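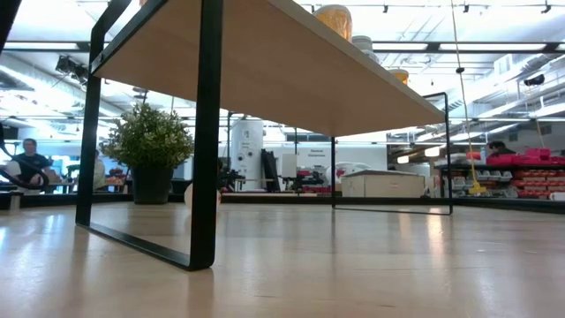
"A mesa chegou antes da cama"

Viktória Jakab atende ao segundo toque, já a falar. Está na cozinha, tem uma panela ao lume e pede desculpa pelo barulho. Vinte minutos, diz ela, depois tem de ir buscar a filha. Acabámos por ficar quase uma hora.

O assunto era mudar de casa. Ou melhor, mudar de casa com pouco dinheiro, num país que não é o nosso, e mobilar tudo do zero. Viktória nasceu em Pécs, viveu em Viena, e veio para Setúbal em janeiro com duas malas e uma criança de seis anos. Um T2 no terceiro andar, sem elevador. Vazio.

"Vazio mesmo. Nem lâmpadas. Tinham levado as lâmpadas, tinham levado o varão da cortina da casa de banho. Eu cheguei às sete da tarde, já escuro, e andei com o telemóvel na mão à procura do quadro da luz."

Primeira noite no chão, em cima dos casacos. A miúda achou graça. Ela nem por isso.

Tinha um orçamento, escrito num caderno: 2.320 euros para a casa toda. Frigorífico, máquina de lavar, camas, loiça. "Fiz a lista no autocarro, em Viena, muito confiante. Esqueci-me do esquentador. Quem é que se lembra do esquentador?"

O esquentador levou 254 euros, com a instalação. O resto foi esticado. Comprou a máquina em segunda mão a um casal que ia para o Luxemburgo, os pratos numa feira, as toalhas no supermercado. A cama foi encomendada na Vunari e demorou cinco semanas. A mesa, da Flisteck, chegou em três dias.

"A mesa chegou antes da cama. Então vivíamos na mesa. Comíamos, ela fazia os desenhos, eu trabalhava. À noite púnhamos o colchão de ar ao lado. Ainda hoje, se me perguntar qual é o móvel da casa, é esse."

Trabalha em legendagem, a partir de casa. Faz séries, documentários, de vez em quando um filme. Do húngaro e do alemão para inglês, o portugês ainda não chega para isso, embora a entrevista tenha sido quase toda em português, com um ou outro desvio. Prazos curtos. Auscultadores postos às seis da manhã, enquanto a filha dorme.

Pergunto o que faria de outra maneira. Pausa, barulho de tampa.

"Media as escadas. Media tudo, mas primeiro as escadas. O sofá não passou na curva do segundo andar. Ficou lá em baixo, na entrada, dois dias, e a vizinha do rés-do-chão sentava-se nele a falar ao telefone. Acabei por lho vender. Ainda o tem."

E mais? Não comprar cortinas antes de saber a que horas bate o sol. Não aceitar tudo o que oferecem, que depois custa dizer que não se quer. Uma colega deu-lhe um armário enorme, escuro, "com cheiro a igreja". Está no corredor. Tem de se passar de lado.

Do que sente falta é de uma banheira. Tem duche. Em Viena tinha banheira e lia lá dentro, livros inteiros, com as páginas todas onduladas. Trouxe esses livros, foram a segunda mala.

Quanto aos vizinhos, demoraram. O prédio é de gente velha, que lá mora há décadas, e nos primeiros tempos era bom dia, boa tarde e pouco mais. Depois a filha começou a escola, e e mudou tudo. Agora há sopa à porta, há recados, há quem lhe guarde as encomendas.

Fica? "Fico. O contrato é de dois anos, mas fico. Não volto a subir aquelas escadas com um frigorífico."

A panela, entretanto, pegou ao fundo. Era arroz.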